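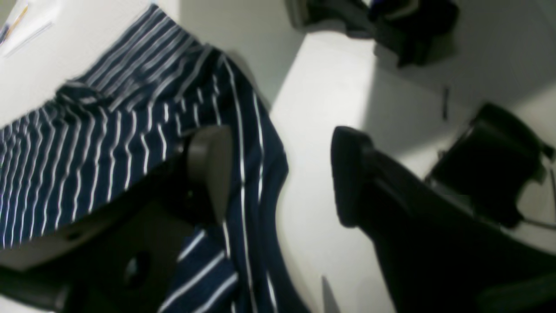
Fulgencio Goicoechea asks, after the May update: can we begin the negotiation round before both delegations have signed the agenda? We prefer that you don't. Please follow the order in this section.

Guides > Stukden Negotiation Game > Set-up
2 comments | 9 shares

4. Preparing the Sanctions Round

In this round the delegation of Zirnia offers to limit its enrichment program, and the delegation of Galine decides which sanctions it will lift in return. The round takes 70 minutes, without the debriefing.

4.1 Before the players arrive

1. Give each delegation its own folder. The Zirnia folder has the inspection map. The Galine folder has the list of sanctions.
2. Check that the secret instructions are in the correct folder. They look very similar.
3. Put the agenda sheet where both delegations can reach it.
4. Set the trust marker to 9 on the mediator's board.

Note: If you have the older Garrido edition, the trust marker starts at 2. Do not mix cards from the two editions.

4.2 Opening the talks

1. The mediator reads the opening statement aloud. Nobody may interrupt it.
2. Both heads of delegation sign the agenda.
3. Zirnia makes the first offer, in writing.
4. Galine may accept, refuse or ask for a break. Only one break is permitted for each side.
5. After every offer, the mediator moves the trust marker as it is said on the offer card.

Caution: Do not show the intelligence cards before the first offer is answered. If a player sees them too early, the round must be started again from 4.1 – the result will have no value for the debriefing.
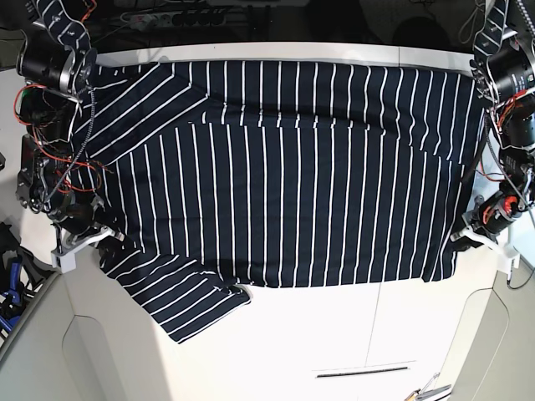

Ignacio Montes objects that Galine can simply wait until the time is over and keep all its sanctions. This is possible, but it has a cost. When the time ends without agreement, Galine loses the support of its allies and must pay 170 influence points.

4.3 If the talks stop

1. The mediator calls both heads of delegation away from the table.
2. Each of them names one point that can be postponed.
3. Write these points on the back of the agenda sheet and continue with the rest.

Note: A partial agreement is a valid result. Record it on the score sheet under "Interim" and keep the sheet for section 5.

Get new scenarios by e-mail. Subscribe to our newsletter.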